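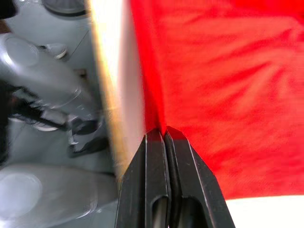

The red one, on the white surface. Look at that color!

Ga-eun Byun
Okay, this is going to be a long one, so get your coffee. A few of you asked what happened with the big fabric sort I keep going on about, and I've been putting off writing it up since June. It got away from me a little.

Ga-eun Byun
So, background. My aunt in Sowerby gave up her sewing room and I said yes to all of it without asking how much "all of it" was. Reader, it was 9 boxes. They sat in my hallway so long that my neighbor thought I was moving out and brought me a goodbye cake (lemon, delicious, I kept it).

Ga-eun Byun
I'd tried sorting by size first. Don't do this! You spend the whole evening unfolding things to see how big they are and then folding them back up, and by the end you have a sore back and one very tidy pile of napkin-sized scraps. I gave up and went to bed.

Ga-eun Byun
Color is so much easier. You can do it from across the room with a cup of tea in your hand. Blues, greens, the browns my aunt loved in a way I will never understand, and then a red pile that I kept adding to and taking away from, because red turns out to be about six different colors once you put it next to itself.

Ga-eun Byun
Which brings me back to the cloth up top. It's got that slightly fuzzy surface that makes you want to put your cheek on it, and the red goes deeper in some places and nearly orange in others. I have no idea what to call that shade. My aunt says "just red." She has labeled whole boxes "just red."

Ga-eun Byun
Someone asked about creases. I used to iron everything before putting it away, and I've stopped. A soft cloth with a few faint folds in it is fine. It's going to get folds on the shelf anyway, and I'd much sooner iron it once, on the day I'm going to cut it. You get your evenings back this way.

Ga-eun Byun
What I do instead is smooth it flat with my hands, fold it in half, smooth it again, fold it in thirds. The fuzzy ones like to cling to themselves and bunch up, so go slowly and lift from the corner — if you drag them you'll just be chasing the same wrinkle all over the table.

Ga-eun Byun
And please, if you can, work on something white. I did the first few boxes on my old brown bedspread and put two navy pieces in with the blacks, and didn't find out until I was halfway through a cushion. On white you see everything. Lint too, unfortunately, but then at least you know.

Ga-eun Byun
For storage I went with the Gutano shelf bins, the shallow ones. They were $12 each and I winced, then I bought more. I can see the folded edges from the front without pulling the whole stack down on my head, and that was my one requirement.

Ga-eun Byun
Yes, I did count in the end, I couldn't help it. 195 pieces, and that's after the giveaway bag went to the Pronham craft swap. If you were there and went home with a lot of brown corduroy, hello, and you're welcome, and no returns!

Ga-eun Byun
A couple of you wanted to know what the red is going to be. I keep changing my mind. It was going to be a cushion cover, then the lining for a winter hat, and this morning I was pretty sure about a patchwork throw with all the reds running from dark to light. My aunt has voted for the throw. She'd also like it to be for her.

Ga-eun Byun
So the reds are staying out where I can look at them for a while, and the rest is up on the shelf. If anybody has a good way to store ribbon, please tell me, there's a tenth box I hadn't mentioned and it is all ribbon.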